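Nov 7, 2003

## Keeping the Lestow lunch club open: a conversation with its manager

The Lestow lunch club has served a hot midday meal to older residents of the town for 17 years. It is run by the Joter Trust, which also provides a home visiting service in Skusow and a small transport scheme between the two. For this issue of the bulletin we spoke to the manager of the club, who took up the post in March and who asked that the interview be about the service and its members. Her name has been left out at her request.

The club meets in the ground floor hall of Paul House. Members pay a set price for two courses and a hot drink, and the Trust meets the remaining cost from its general funds and from a yearly grant of £1,000 towards fuel and repairs to the kitchen. The manager said that the grant had not risen since it was first awarded.

"It was a good sum when the club began," she said. "Now it covers the gas and the yearly service of the cooker, and very little is left for anything else. When the large oven failed in the spring we had to ask the Trust for help, and we served cold meals until the new part came."

She was asked whether the price of a meal would have to go up. She replied that the matter had been discussed with members, and that most had said they would accept a small rise if the menu stayed as it was. No decision has been taken. The Trust will write to every member before any change is made.

Much of our conversation turned on how people come to the club in the first place. Referrals from doctors and district nurses have always been the main route, but the manager believes that a large number of people who would enjoy the meals never hear of them.

"A nurse will mention us to someone who has been ill," she said. "That is welcome, but it means we often meet people at a low point. I would like us to meet them earlier, when they are well and simply fancy some company at lunch."

To this end the club now keeps eight places free at each sitting for visitors who have not booked. A visitor may come twice before being asked to join. The manager described the scheme as slow to start - there were weeks when no new faces came at all - but said that by the end of the summer the places were being used most of the time.

Transport remains the chief difficulty. The Trust's minibus leaves Skusow at half past eleven and calls at the villages along the lower road. It does not reach the farms beyond the bridge, and members who live there depend on lifts from neighbours.

"I have one lady who came every week for years and then stopped when her neighbour gave up driving," the manager said. "She had not fallen out with us and she was not unwell. She could not get here. We found her a lift in the end, but it took us too long to ask."

The club has since begun to telephone any member who misses two meals in a row. The calls are made from the office on the morning after the second meal, and a note is kept with the member's record. Families have asked whether they may see these notes. The Trust's position is that they may do so only with the member's consent.

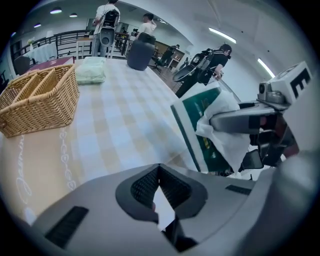

On the subject of the food itself, the manager spoke warmly of the cook, who has been with the club for most of its life and who plans the menu a month ahead. Roast dinners are still the most popular choice, followed by fish pie. An attempt to bring in a lighter summer menu was less well received.

"They ate the salad politely," she said, "and then they asked me when the pies were coming back."

Special diets are catered for where notice is given. The kitchen can provide soft meals, meals low in salt and meals suitable for those with diabetes, and it asks for two days' warning in each case. Vegetarian meals are on offer at every sitting and need not be ordered.

We asked what changes members might see in the coming year. The manager hopes to add a second sitting in the winter months, when the hall is at its fullest, and has put a proposal to the Trust for a further 20 meals a week. The cost lies mainly in staff hours, as the kitchen could manage the extra cooking with the equipment it has. She expects an answer in the new year.

"If they say no, I shall ask again," she said. "There is a waiting list, and the people on it are getting older while they wait."

Those who wish to attend the club, or to suggest it to a relative or neighbour, may call at the office in Paul House on any weekday morning. Residents of Skusow should ask about a seat on the minibus at the same time, as places are given in the order in which requests are received.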